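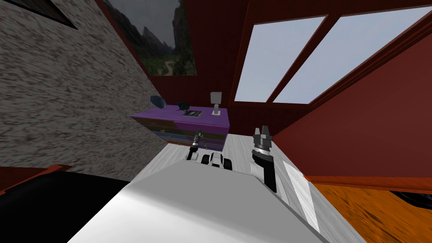 Re: Converting the loft — stairs first or floor first?

Hello everyone,

Thank you all for the kind words about my last post, and sorry to be so slow in coming back to you. It has been a busy September, what with my sister's move to Fullum and the cat being poorly (she's much better now, and eating like a horse!).

Amarachi Ogundipe wrote on Thursday:

> We've had two quotes for the loft and they don't agree on
> anything. One man wants the stairs in before he lays a single
> board, the other says leave the stairs till last. We only have
> 33 square metres up there. Also, did anyone regret painting
> the floor? My husband wants it left plain.

Amarachi, I would go with stairs first every time. We did it the other way round and I must have gone up and down that ladder 20 times a day for weeks, usually with a mug of tea in one hand, and by the end my knees had quite had enough. The lads from Leltberg who did our joinery were lovely about it, but even they said they'd have been done sooner with proper stairs to carry things up.

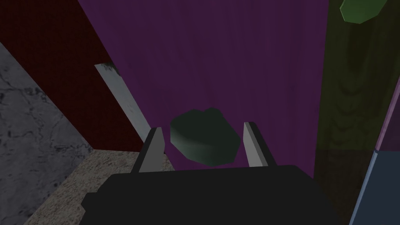
Small dark green lump, low-poly style

As for the joists, please do ask whether they're to be doubled up. Ours were set at 600 mm centres, and the surveyor wanted extra timber between them before he would sign anything. It added nearly 18 days, most of it spent waiting for the delivery, and I'm afraid I was not very gracious on the telephone. Get it in writing who is ordering the wood.

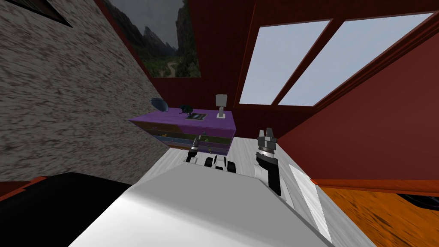
Painting the floor

I'm on your side here, and I hope your husband will forgive me. We used the Kona floor paint, two thin coats and then a third by the door, and I have never been sorry. It does want a good sanding first, and a proper hoover afterwards — I skipped the corners and you can feel the grit under your socks to this day. Plain boards are handsome too, of course, but ours had so many old stains that it wasn't really a choice.
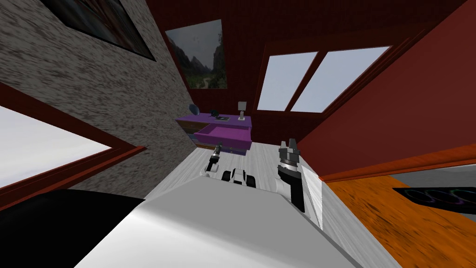 Heating

Somebody asked about this last month and I never answered. We put in one radiator from Çınar under the slope and it's plenty, even with the north wall. Do write and tell us which builder you choose, Amarachi, and if you'd like the surveyor's number just send me a line off list.

All the best to everybody,
Wyn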